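Ticket: Prillia dryer stops mid-cycle, shows code 17
Status: Open - awaiting customer
Product: Prillia heat pump dryer (bought through Aigner, Wulterura store)
Category: Laundry / Error codes

Customer, Tuesday 7.40 am

Hi team, me again. I rang on the weekend and was told to put it all in writing, so grab a cuppa, it's a long one.

The dryer starts fine, drum turns, sounds normal, and then it stops and beeps and I get code 17 on the display. The booklet goes up to code 11 and then jumps to 20! I've checked both sides of the page. There's a bit in the back in German but it's the same list.

What I've done so far: emptied the lint filter (obviously), washed it under the tap, let it dry overnight, put it back. Pulled out the second filter behind the kick panel, which was pretty grim, I'll admit, and cleaned that too. Turned it off at the wall for 40 minutes like the fella on the phone said. Ran it empty on Timed Warm and it went the whole way through, not a peep. Put a load of towels in and it went the whole way through as well. So then I thought I'd fixed it and was very pleased with myself.

Then I did the bedding and it stopped after 11 minutes. Code 17 again. Opened the door, fluffed everything up, pressed start, same thing.

Support, Tuesday 10.15 am

Thanks for the detail. Code 17 is a drum load imbalance or airflow warning and was added after the first printing of the booklet. Could you tell us which programme you use for bedding, how full the drum is, and whether the machine is level?

Customer, Tuesday 1.05 pm

Righto, in order. Programme is Mixed, always has been. The drum is maybe half full, I don't stuff it. And yes it's level, I put the spirit level on top both ways, and then on the floor too in case the floor was lying to me. It sits on the Jerketti stacking kit over the washer and I had a go at rocking it and it doesn't budge.
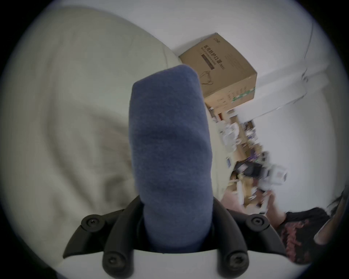

Big flat items are where it all goes wrong. Fitted sheets are the worst, they swallow everything else and come out as one enormous hot dumpling with a wet middle. With those there's always a lot more of it than you'd think once you try to bundle it through the door. Pillowcases on their own are fine. Tea towels, fine. Doona cover with the buttons done up, fine about half the time, and with the buttons undone, never.

I also noticed the beep comes right when the drum changes direction - or when it should, anyway. With towels it does a little pause and goes back the other way. With sheets it does the pause, has a sort of think, and gives up. Could that be the belt? My old one squealed when the belt was going and this one doesn't squeal at all.

Support, Tuesday 3.30 pm

That's useful. Please try the Bedding programme (hold Mixed for three seconds until the light changes) with one sheet only, and note whether the drum reverses. Also check that the drain hose behind the stacking kit isn't kinked.

Customer, Tuesday 8.50 pm

Well, I had no idea there was a programme hiding under another programme! Did one sheet on Bedding. It reversed twice, then code 17 on the third go, at 20 minutes. So better than before but still not right. Sheet was nearly dry at least.

Hose was a bit squashed against the wall so I've moved the whole stack forward and straightened it. Did my back no favours. Haven't run it again yet, it's getting late and the laundry's next to the bedroom. I'll do another sheet in the morning and write down the times.

If it does need a technician, any day but Tuesday suits, and could they please ring first, the doorbell's dead.

Support, Wednesday 9.05 am

Noted on the callout preference. We'll hold the booking until we have your result with the hose straightened. Please also send the serial number from inside the door rim.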